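Ticket: Gralla tracker — grasp label flips to "open" while object is held
Component: perception / episode labelling
Status: Reopened
Reported against: Gralla build 85, Rathjen replay tool

I'm reopening this. The closing note says the threshold change fixed it, and I don't believe that. I replayed the bottle episode on build 85 with the new default and the label still drops to "open" for 9 frames in the middle of the hold. The width signal doesn't move over that stretch. Only the segmentation mask does.

Steps: load the episode in Rathjen, turn off smoothing, jump to frame 1225, step forward. The frame is attached without the overlay.

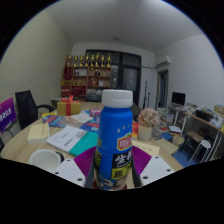 Frame 1225, raw. Blue bottle between the purple finger pads, label should read "closed".

The suggestion from the Skandetlow side was that the cluttered table behind the bottle confuses the mask. Maybe. I blanked everything outside the gripper region and got the same flip, so I'd want to see evidence before anyone starts retraining.

Raising the confidence cutoff to 90 hides the flip in this episode. It also delays the real release label in two others — that's a workaround at best, and I'd rather it not go into the Fuston config as a default.

What I'd like checked: whether the state filter is reading the mask before the width value arrives. The timestamps in my log are out of order right where the label changes. Could be coincidence.

Please don't close again without a replay log attached.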